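The Slow Pour

At Merdale's after-school robotics club, the arm gets a beverage and the students get humility

By Carol Lightfoot

The rules of the Fitzgerald Cup fit on one sheet of paper, and the seniors at Merdale have read that sheet the way other people read a lease. A robot must find a drink on a table, pick it up, carry it and set it down. It has 60 seconds. It may not spill. There is a clause about what counts as a spill, and it is longer than the rest of the rules put together.

"I thought it was going to be battle bots," says Devin, a junior, who signed up in May of last year and has been moving drinks ever since. He has the flat calm of a much older man.

The club's arm is called Griris. It was named by vote, and everyone I asked had voted for something else. Griris can lift a bag of flour without complaint. Show it a plastic cup and it becomes a nervous waiter, creeping forward, stopping, reconsidering its career.

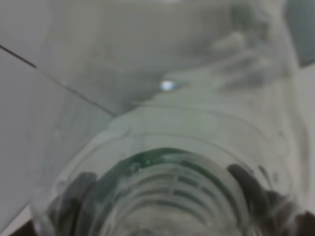 Clear plastic, I learned, is the villain of this sport. A camera likes an object with an outside. Give it something see-through and it starts taking an interest in the table behind. The students spent most of the spring teaching Griris that a cup is there even when it hardly looks like it, a lesson delivered in 2000 practice grabs and a great deal of paper towel.

The software that does the learning is called Groltano, and the students wrote most of it themselves. It studies recordings of a person steering the arm, then tries to do likewise. This means Griris has picked up its teachers' habits. Devin hesitates before he closes the grip, so Griris does too. Priya, the club's best driver, swoops. On a good run you can tell whose afternoon the robot is remembering.
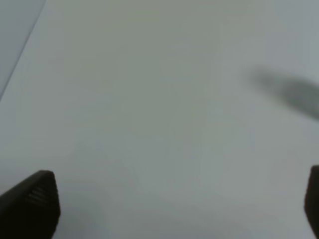 Volume 7, Issue 5 | July 10, 2023

Much of the work is looking for things. A person who has lost sight of a cup moves her head. Griris has its camera at the wrist, so to look around it has to wave its whole hand, and a hand that comes in too close sees a lot of tabletop and very little else. The students call this "going to the moon." It eats up the clock, and at last year's Cup it ate up all of it. Merdale finished next to last, ahead of a team whose arm had been shipped to the wrong state.

The fix was Priya's, and she is modest about it to the point of being annoying. She had Griris start farther back. That was the whole idea. The arm takes one good look from a distance, makes up its mind, and only then goes in.

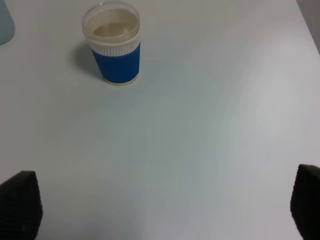
There was an argument over whether to practice with water. Water is cheap and forgives a shirt. But the sheet of paper says "a drink," and the purists held that a drink should have some color to it and some consequences. The purists won. The club's budget now has a line for beverages that is larger than its line for screws.

I stayed for nine runs. On the last one Griris crept up, paused for Devin's pause, closed its grip and carried the cup to its mark with all the speed of a glacier on vacation. The room was silent. Then Priya checked the timer and told everyone to set it up again.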